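Stimmen > Verkehr & Kommune > Threads
Suchbegriff eingeben … Suchen
Mai, 21:40 Uhr | von Liesbeth Van Beek

1/ So, gerade die neue Folge von »Trumgate« gehört, die zu Tempo 30 innerorts, und jetzt muss ich das irgendwo loswerden. Wird länger, sorry!

2/ Femke Van Leeuwen moderiert, zu Gast sind eine Verkehrsplanerin und ein Stadtrat, der dagegen ist. Und die lassen sich ausreden! 13 Minuten nur Bremswege, ich hab im Bus gesessen und fast meine Haltestelle verpasst.

3/ Was mir vorher nicht klar war: wie wenig die Gemeinden da selbst entscheiden dürfen. Bei uns liegen 124 Unterschriften für die Schulstraße vor und trotzdem heißt es, erst mal Gutachten. Erst mal zählen. Erst mal Herbst.

4/ Der Stadtrat hatte aber einen Punkt, finde ich. Wenn auf der Hauptstraße alle langsamer fahren, weichen manche in die Wohnstraßen aus. Die Planerin meinte, dann muss man die eben mitdenken (Einbahn, Poller, das ganze Programm). Kostet halt.

5/ Wo ich ausgestiegen bin: beim Lärm. Da flogen die Dezibel nur so hin und her und keiner hat gesagt, was man davon nachts im Schlafzimmer merkt. Femke, bitte da beim nächsten Mal nachhaken :)

6/ Und der Bus! Kam ganz am Ende kurz dran. Unsere Linie 128 steht morgens sowieso mehr, als sie fährt. Ob da 30 oder 50 auf dem Schild steht, ist der ziemlich egal, die braucht eine eigene Spur.

7/ Bin also weiter für 30 vor Schulen und Heimen, sofort, ohne drei Gutachten. Für den ganzen Ort bin ich nach der Folge unsicherer als vorher. Darf man ja auch mal sein.

8/ Wer die Folge hört, schreibt mir gern, wie das bei euch läuft. Am liebsten aus kleinen Orten, von den Großstädten hört man eh genug.
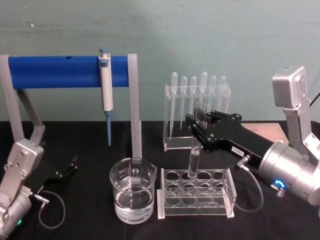
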